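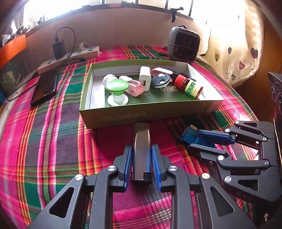
About Zulley
2022-03-23 | by the owner of Zulley

Hi, and thanks for clicking over! I run Zulley, a small sewing school and mending shop at 2131 Hafstein Road in Hutow, one flight up from the street. If you've walked past and wondered what all the thumping is, it's the old treadle machine by the window. I love that thing and I will not be getting rid of it.

I didn't plan on having a school. I worked in the office at a flooring company for most of my adult life and sewed at night, mostly curtains for relatives and a truly alarming number of pillow covers. Then I hemmed a pair of pants for a coworker, and she told her sister, and her sister had a whole closet full of things that didn't fit. By the next January I was taking in so much mending that my dining table had disappeared, and we were eating on the couch. My family was polite about it for a while.

So I went looking for a room. The one I found had been a dance studio, with mirrors down one side (great for fittings) and a floor that slopes just enough to send a dropped bobbin all the way to the radiator. I signed the lease with $600 left in the business account and bought an iron with part of it.

The teaching came from people hanging around while I worked. They'd drop off a jacket and then stay to watch me put the zipper in, and ask questions, and after a bit I'd just hand them the seam ripper. I put up a sign for a beginners' class and it filled. I was terrified. I talked way too fast and we finished the whole lesson with half an hour to spare, so everybody made a second tote bag.

These days I keep classes to eight people, with a machine for each. The beginners' course runs for 4 weeks and you go home with a tote, a pair of pajama pants and a zippered pouch. The pajama pants are where people get nervous — the crotch seam looks wrong right up until you turn it the right side out, and then it's pants! I've seen it I don't know how many times and I still get a kick out of it.

After that you can take Mending, which is my favorite to teach. We do patches, darning, fallen hems, popped seams and the dreaded coat lining. Bring your own stuff. If it's something you care about, tell me first and we'll practice on a scrap. I also teach a curtain class a couple of times a year, when I can borrow the big room at Jomonbridge Hall, where there's enough floor to lay the fabric out flat.

A few things people ask me a lot. You don't need your own machine. You don't need to know what a bobbin is. Kids are welcome from age ten if a grown-up takes the class too. We have a kettle, tea, and cookies if I remembered to go to the store. Parking is free behind the building after five, and the back door sticks, so give it a good shove.

On the mending side, I take drop-offs whenever the door is open and most jobs are ready in a week. Wedding dresses take a lot longer, so please come talk to me early. I don't do leather (my machines hate it and so do my hands) and I don't do upholstery. Everything else, ask. I once fixed a hot air balloon bag, the storage kind, and it took up the entire studio floor.

I should mention the thread wall, too. I've got 27 shades of blue, which came in a job lot from a shirt factory that was closing, and I'm still low on plain black. If you need to match a blue for something, come on in and hold it up to the spools. I'll wind you a bobbin's worth for pocket change.

I'm a one-person business, so if I don't pick up the phone I'm probably under a wedding dress. Leave a message and I'll call you back by the end of the day. Or come up the stairs and say hi, and watch your step on the top one.

Recent posts
Which needle for which fabric?
Pajama pants: what to buy before class
My zipper broke, is it worth fixing?
Curtain class at Jomonbridge Hall
How to wash a wool blanket

Comments (4)

bluebirdquilts: Took the beginners' course last fall and I've made three more pairs of pajama pants since. My whole house is in flannel now.

Guest: Do you do backpack straps? Mine tore right at the top.

Zulley: Yes! Bring it up, those usually just need a box stitch and some strong thread.

hutow_mom: Is the curtain class okay for someone who has only ever sewn buttons? Asking for me.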